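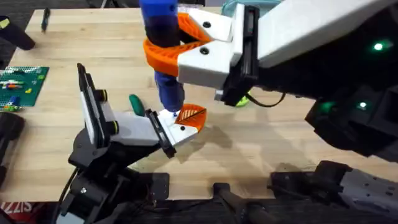
Lectura: 2 min

13 de junio de 2018 – cuaderno de taller, tintas y papel

Sigo con la tinta ferrogálica, que ya me tiene medio enamorada y medio harta. La tanda de marzo (la de las agallas de Grisari) salió bonita recién hecha, pero al volver hoy a las muestras me encuentro con que el negro se ha ido a un pardo bastante triste en el papel Rirnholm. En el Addo aguanta mucho mejor, casi violeta en los trazos gruesos. Misma tinta, misma pluma, mismo cajón. Sospecho del encolado, aunque también puede ser que yo cargara más la pluma ese día, porque en marzo todavía no apuntaba esas cosas (mal hecho, ya lo sé).

Receta de hoy, para que quede escrita: agallas machacadas en el mortero grande, 300 ml de agua de lluvia filtrada y dos semanas de maceración. Bueno, dos semanas, fueron 14 días clavados. Colé dos veces con la muselina y la segunda vez todavía soltó posos, así que mañana la paso por papel. El líquido quedó de un marrón té muy limpio y olía a bodega, ¡mucho mejor que la otra vez! Luego el sulfato ferroso, poquito a poco, y la goma arábiga al final, ya disuelta. Ojo: la goma que queda es del bote viejo, el de Flombridge, y tarda una eternidad en deshacerse. Hay que pedir más.

Primera prueba con plumilla fina: fluye bien, quizá demasiado. En el Rirnholm se abre en los remates, en el Addo nada de nada. Con pincel plano deja un gris precioso que va subiendo mientras lo miras, y a los 19 minutos ya tenía casi el tono final. He probado también una segunda capa encima y no merece la pena, se pone brillante y se agrieta al doblar la hoja.

Del pH no me fío. Las tiras estaban caducadas y marcaban un color que no existe en la carta – un verde como de caramelo – así que lo dejo en blanco hasta que lleguen las nuevas.

El cuaderno de muestras va ya por la ficha 369 y el sistema de pestañas no da más de sí. Si alguien tiene ganas de reordenarlo por papel en vez de por fecha, yo encantada. Y por favor, no dejéis la tinta sin tapar al lado de la ventana, que le sale moho en nada.

Pendiente: filtrar con papel, repetir el Rirnholm con menos carga de pluma, meter una tira de cada papel al sol y otra en la carpeta negra. La botella nueva está en el estante de abajo, detrás del alumbre.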